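How a Shelf Holds Things Up
Rirkeo Science Pages for Ages 8 to 11
Written by Raimo Riihimäki
Last checked 9/15/11

A shelf is a flat board that keeps objects above the floor. A shelving unit is a set of boards joined together so that they can stand up without help. The two are often mixed up. In these pages, "shelf" means one board and "unit" means the whole thing.

Parts of a unit

The upright boards on the outside are called sides. An upright board in the middle is called a divider. The boards that lie flat are shelves, and the one at the very top is the top panel. Many units also have a back panel. The space between two uprights and two shelves is a compartment. If the compartment has no door it is often called a cubby.

Some units stand on legs. Others have a base, and the base may be open at the front so that it makes one more low compartment.

Load

Everything on a shelf is pulled down by gravity. The pull on an object is its weight. The weight of all the objects on a shelf, added up, is called the load. The shelf has its own weight too, and engineers have to add that in. They call it the dead load. The things you put on and take off are the live load, even when they are not alive.

A load has to go somewhere. It passes along the shelf to the two ends, then through pins, screws or grooves into the uprights. It goes down the uprights to the floor. This route is the load path. If one part of the path is missing, for example a pin that has fallen out, the shelf tips or drops at that end.

Worked numbers: the Manole unit in our test room at Pludthorpe has a shelf that carries 57 pounds of books, spread out evenly. Each end of the shelf takes half of this, so 28.5 pounds goes to the left upright and 28.5 pounds goes to the right one. If the books are all pushed to the left, the left upright takes more and the right one takes less. The total is still 57.

Bending

When a shelf is loaded it bends downward in the middle. The distance it moves is the sag. A small sag cannot be seen by eye but it can be measured with a straight ruler laid across the shelf.

The top face of a bending shelf is squeezed. This is called compression. The bottom face is stretched, and this is tension. Halfway between them is a layer that is neither squeezed nor stretched.

Length matters a great deal. If two shelves are the same thickness and carry the same books along every foot, and one is twice as long, the long one sags sixteen times as much. Most people guess two times. Thickness matters as well: a shelf twice as thick is eight times as stiff. A divider in the middle of a wide unit cuts one long shelf into two short ones – a cheap way to stop sag.

White shelving with dividers and open compartments, and a white table in front of it:
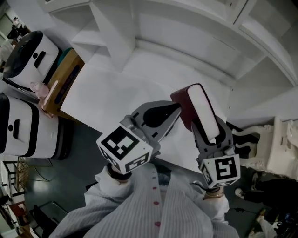
Small dark screw holes on the sides of the large central compartment:

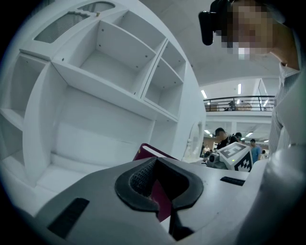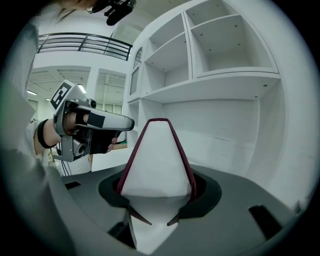

Holes, pins and screws

A screw has a spiral ridge called a thread. As it is turned, the thread cuts into the board and pulls the two parts together. The hole made for it first is the pilot hole. A pilot hole is a little narrower than the screw, so that the thread has something to bite.

A shelf pin is different. It has no thread. It is a short peg that is pushed into a hole, and the shelf rests on top of it. Shelves on pins can be moved up or down, which is why a unit of this type has a column of extra holes. Four pins are used for one shelf, two at each end, and all four must be at the same height. If one is a hole too high the shelf will rock.

A fixed shelf cannot be moved. It has a useful job, though. It holds the two sides at the right distance from each other and stops them from bowing outward.

Why a unit does not fold over

Lay four craft sticks in a square and join the corners with pins. Push on one corner. The square leans and turns into a diamond shape. A plain unit with no back panel can do the same thing. This kind of leaning is called racking.

There are several ways to prevent it. A back panel fastened along its edges is the usual one. A thin panel is enough, as it is very hard to stretch or squash a flat sheet along its own surface. Another way is to fit a diagonal brace from corner to corner, which makes two triangles. A triangle cannot change shape unless one of its sides gets longer, gets shorter or breaks.

Tipping

Every object has a point called the center of gravity. The weight acts as if it were all at that point. A unit stays upright as long as this point is above the area that the base covers on the floor. Heavy things on low shelves bring the point down. Heavy things on high shelves raise it, and a smaller push can then tip the unit over.

Tall units should be fastened to a wall by an adult. Never climb on shelves, including empty ones. A person standing on the front edge of a shelf moves the center of gravity forward and up at the same time.

How a shelf is tested

The Drodasov method is used at Pludthorpe for all school furniture. The shelf is loaded with flat weights until it holds 124 pounds. It is left for one week. The sag is measured at the start and at the end. Boards go on bending slowly under a steady load, and this slow bending is called creep. For this reason a short test does not tell the whole story.

A second machine presses on the middle of the shelf and lets go, 3,000 times in a row. Small cracks sometimes show near the screw holes after this test and they are marked with a pencil so that their length can be checked later.

Try it: sag on your desk

You need two stacks of books of equal height, a thin plastic ruler, a second ruler and some coins.

1. Put the stacks close together and lay the thin ruler across the gap.
2. Measure from the desk to the underside of the ruler at its middle. Write the number down.
3. Place coins on the middle one at a time. Measure again after every five coins.
4. Take the coins off. Move the stacks farther apart and repeat with the same coins.
5. Turn the thin ruler on its edge, ask a friend to keep it from falling over, and try once more.

Record the results in a table with one column for each setup. The readings for step 5 will probably be very small. The ruler is much thicker from top to bottom when it stands on its edge, so it is much stiffer in that direction.

Words used on these pages

Compression: squeezing
Creep: slow bending under a steady load
Dead load: the weight of the structure itself
Live load: the weight that is put on it
Racking: leaning sideways out of square
Sag: the distance a shelf bends down
Tension: stretching

Next sheet: Hinges and Drawer Slides, number 95 in the series.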